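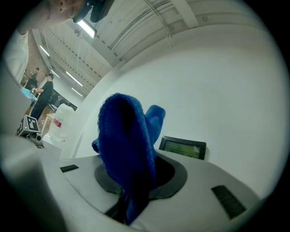 Chapter 5
Secured Creditors and the Involuntary Petition

5.1 Scope of the chapter

Chapter 4 dealt with the debtor that chooses to file. The present chapter deals with the debtor that is brought into court by others. The two routes lead to the same kinds of case, liquidation or reorganization, but they begin differently, and the difference affects who bears the cost of the first weeks, what the debtor may do with its property in the meantime, and what happens if the court decides that the case should not have been opened.

The chapter is confined to business debtors. Consumer debtors can be the subject of an involuntary liquidation petition, but such petitions are uncommon and raise questions of exemption and discharge that are taken up later in the book. Farmers and most nonprofit corporations cannot be brought in involuntarily at all. Readers who have not yet worked through the material on the priority of liens should do so first. Much of what follows assumes that the reader can tell a secured claim from an unsecured one and can divide a partly secured claim into its two portions.

5.2 Terms used

Petitioning creditor. A holder of a claim against the debtor who signs the involuntary petition. The claim must not be contingent as to liability, and it must not be the subject of a bona fide dispute as to liability or amount.

Undersecured creditor. A creditor whose collateral is worth less than the debt. The shortfall is an unsecured claim and may be counted toward the statutory minimum.

Gap period. The time between the filing of the involuntary petition and the entry of the order for relief or the appointment of a trustee, whichever comes first.

Order for relief. The order by which the court determines that the case may go forward. In a voluntary case the petition itself has this effect. In an involuntary case a separate order is needed.

Alleged debtor. The party named in the petition, before an order for relief is entered. Some courts use the term strictly and some do not. It is used here wherever the distinction matters.

5.3 A running problem

The following facts are used throughout the chapter and in the problems at the end of it.

Flornanico Inc. manufactures fittings for commercial kitchens. It owes money to a senior lender, Zollgate Bank, under a revolving credit agreement secured by inventory and accounts receivable. It also owes trade debt to 57 suppliers. The largest of these is Hjaltadóttir Metals, which sold sheet stock to Flornanico on open account. A second supplier, Urance Coatings, holds a claim that Flornanico disputes on the ground that a December delivery did not meet specification.

Flornanico has stopped paying most suppliers as their invoices come due. It continues to pay Zollgate Bank. Hjaltadóttir Metals believes that the payments to the bank are reducing what will be left for everyone else, and it is considering a petition.

Four questions arise at once. Can Hjaltadóttir Metals file alone? If it cannot, may it count Urance Coatings as one of the petitioners? Does it matter that the bank is being paid on time? And what does Hjaltadóttir Metals risk if it is wrong?

5.4 The number of petitioners

The statute sets the required number of petitioners by reference to the number of eligible claim holders. If there are twelve or more, at least three must join. If there are fewer than twelve, one is enough. In either case the petitioners' unsecured, undisputed claims must together exceed a dollar threshold, which is adjusted periodically and should be checked against the current schedule before any filing.

Certain holders are left out when deciding whether there are twelve. Employees and insiders are excluded, as are creditors who received transfers that could be avoided. Courts have divided on the treatment of very small recurring claims, such as a utility balance of a few dollars. Where the count is close, each side will usually contest it claim by claim.

On the facts in 5.3 the count is not close. Unless nearly all of the suppliers are excluded, Hjaltadóttir Metals needs at least 2 more petitioners. Urance Coatings is a doubtful choice. A dispute over whether goods met specification goes to liability, and if there is an objective basis for it, the claim does not qualify. A creditor that joins with a disputed claim may expose the whole petition to dismissal, although other creditors with qualifying claims may join before the case is dismissed and cure the defect.

5.5 Generally not paying debts

If the alleged debtor contests the petition, the petitioners must prove one of two grounds. The first, and by far the more common, is that the debtor is generally not paying its debts as they become due, leaving aside debts in bona fide dispute. The second is that a custodian was appointed or took possession of substantially all of the debtor's property within 120 days before the filing.

The first ground is not a balance sheet test. A debtor whose assets exceed its liabilities may still be failing to pay generally, and a debtor that is insolvent on paper may be paying every invoice. Courts look to the number of unpaid debts, their amount, how long they have gone unpaid, and the way the debtor is conducting its affairs. An unpaid invoice of $2000 weighs little by itself against a large volume of current payments. The same invoice, repeated across most of the supplier list, weighs a good deal more.

Regular payment of one large secured lender does not defeat the petition as a matter of law. It is one fact to be set beside the others. Zollgate Bank's position is considered further in 5.8, together with the treatment of adequate protection during the gap period.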